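Vollemska quarterback wrist coach, two seasons in

Reviewed by Elisa Bassi, 7th December

The Vollemska is a three-panel wristband that carries the call sheet on the quarterback's non-throwing arm. We bought it through Wasotgate before last season and it has now been used for every practice and every game in our adult amateur league, so this covers wear as well as first impressions.

Capacity is 156 plays over the three panels, at a type size that can be read from a normal standing position. The previous band we used, a Boltville, held 80 and needed a card change at half-time. Our sheet has never gone over 120 calls, so the third panel now holds two-minute plays and the audible list.

The window is the best part. It is a stiff clear film with a matt finish and does not throw glare under floodlights. The Boltville film went cloudy by October of its first year. On the Vollemska there are light scratches along the fold and nothing else. The cards slide in from the elbow side and the slot closes with a flap. Rain got in once, during a game played almost entirely in standing water, and the laser-printed card survived it. Inkjet cards will not.

Fit is less good. The sleeve comes in two sizes and the larger one is loose on a thin forearm. Our starter wears it over a compression sleeve, which stops it turning. The backup has tried it on bare skin and it rotates by the second series, so that the panel ends up under the arm. A strap at the wrist end would cure this. The Lo Presti band has one, but holds only two panels and costs more.

Closure is hook and loop. After a season the loop side had begun to fur and the top panel would lift on contact. A suit brush cleared most of it. It should be washed closed, by hand, and dried flat – ours went through a machine once and the edge binding has been wavy since.

The printing template is a spreadsheet with fixed cells. It works, but long formation names are cut off without warning. Check each card on paper before the game. Ours had "Trips Right Y" in two adjacent cells with the end of both calls missing, and the resulting delay penalty was on the coaching staff. Colour coding by row prints correctly, and numbering by column is quicker to signal in from the sideline than numbering straight down.

Weight on the kitchen scale is 31 grams empty. The quarterbacks say they do not notice it when handing off to either side. One of them moves it to his belt on running downs, for which there is a separate clip version that I have not tried. 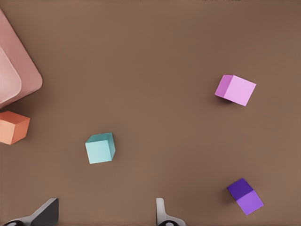
I would buy the sleeve again in the smaller size and keep a spare set of cards, printed and trimmed, in the kit bag. Teams with fewer than 80 calls can stay with a two-panel band and save the money.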